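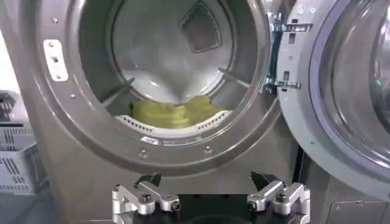 Front loader with the door open, yellow-green laundry in the bottom of the drum.

Laundry Room Walk-Through, Stilness House
Front-loading machine, monthly check for March

Thank you for taking a turn at this! Please read the comments as you go along, they come from people who have done the round before you and they will save you a good bit of head scratching. Put OK, WATCH or CALL next to each line, and write as much as you like underneath.

1. Drum empty before inspection
WATCH. Yellow-green laundry in the bottom, a towel or something like it. Please take it out and put it on the shelf by the sink, and then run your hand all the way around the drum for coins and hairpins.

2. Door swings fully open and stays put
OK. It opens wide to the right, so keep the walkway on that side free of baskets. Try the hinge with a gentle lift (gentle, please!) and mark CALL if the door drops at all.

3. Door glass
OK. Look for chips and hairline cracks, and wipe the inside of the bowl with a soft cloth while you're down there.

4. Latch plate and screws
OK. The white plate is on the left side of the rim, toward the top. Both the plate and the screws around the rim should feel snug under a fingertip. If one turns, leave it and write it down, as Cadwaladr Appliance would much rather tighten it themselves than fish a stripped one out.

5. Lifters inside the drum
OK. Feel along the edges of both for anything sharp. We lost a very nice pillowcase to a rough edge in the old machine, and I still think of it.

6. Perforated lip and mesh panel
WATCH. Lint likes the little holes. An old toothbrush does the job nicely, nothing metal.

7. Label below the lip
WATCH. Small print, hard to read. Copy down what you can with a flashlight and add it to the Karell binder, page marked 1102.

8. Power cord, hoses and floor
OK. Cord uncrimped, no drips at the wall taps, floor dry behind the machine. Switch off at the wall before reaching back there.

9. Cycle counter
OK. We're at around 2000 loads, and the service visit is due at 3000, so there's plenty of time yet.

Leave the door ajar when you finish, and drop the sheet in the Plurnska office tray by Saturday.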